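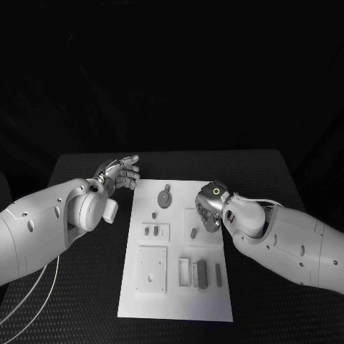

By Zübeyde Ağca

The Drornwood night bus is coming back, and it's coming back with more stops! The 111 was dropped in February, and anyone who works late at the hospital or the bakeries has been walking home or paying for a cab ever since. The new timetable, out on Wed 8 October, puts it on the road seven nights a week, with 21 stops between Kaso Street and the old Baloyi mill.

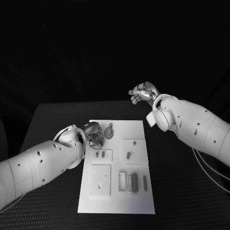 The last bus now leaves Kaso Street at 2 a.m., late enough for the closing shift to lock up, grab a coat and still get a seat. Amedeo Caruso, who bakes bread on Binent Avenue and wrote to the city more than once over the summer, was grinning when I reached him. "I get my evenings back," he said. "I can have supper with my kids and then ride in." Fares stay at $2, and day passes will be good until the last run (a lovely touch, and one riders had been asking for). Printed timetables are at the library's front desk.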